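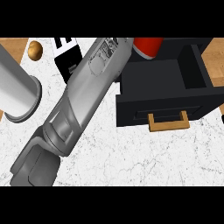
Image credit: Bradum Media Library / Leonidas Lambrakis

How to Care for and Reseal a Marble Countertop

Barkell Stone Services, Customer Guidance. Last reviewed 8th January.

Marble is a natural stone made mostly of calcite. It is softer than granite and reacts with acids, so it requires more regular attention than most other kitchen surfaces. The following guidance is intended for homeowners and for staff of managed properties who maintain polished or honed marble indoors.

Before you start

Confirm that the surface is natural marble. Printed laminates and engineered quartz can look very similar and should not be treated with a stone sealer. If the installation papers are not available, contact the supplier or fabricator.

You will need a pH-neutral stone cleaner, several clean white cotton cloths, a penetrating sealer rated for marble, painter's tape and nitrile gloves. Open a window or run the extractor fan for the whole of the work.

Step 1. Test the existing seal

Place a tablespoon of water on a part of the counter that is used often and leave it for 11 minutes. Wipe it away. If the stone underneath has darkened, water is passing through the seal and the surface should be treated. If there is no change, repeat the test near the sink before deciding to wait.

Step 2. Clean the surface

Remove all items from the counter. Wipe away crumbs and grit with a dry cloth, then wash with the stone cleaner at the strength given on its label. Do not use vinegar, lemon juice or bathroom cleaner. Rinse with plain water, dry with a fresh cloth and leave the stone overnight.

Step 3. Inspect for damage

Look along the counter from a low angle with a lamp at the far end. Dull rings are usually etch marks, where acid has affected the polish. Sealer will not remove them. Run a fingernail across any fine gray line. A line that cannot be felt is usually veining. A line that catches the nail may be a crack and should be seen by a stone fitter before any product is applied – especially near a sink or cooktop cutout.

Step 4. Apply the sealer

Tape off adjoining wood, metal and painted surfaces. Try the sealer first in a corner and allow it to dry fully. Working in small sections, spread a thin, even coat and leave it for the time stated by the manufacturer. Buff off all remaining liquid before it dries – residue leaves a haze that is difficult to remove.

Step 5. Allow to cure

Keep the counter dry and clear for at least 24 hours, or longer if the label requires it. Repeat the water test once curing is complete. A second coat may be applied if the stone still darkens.

Questions about this guidance may be addressed to Paloma Schumacher at the Blackwood office.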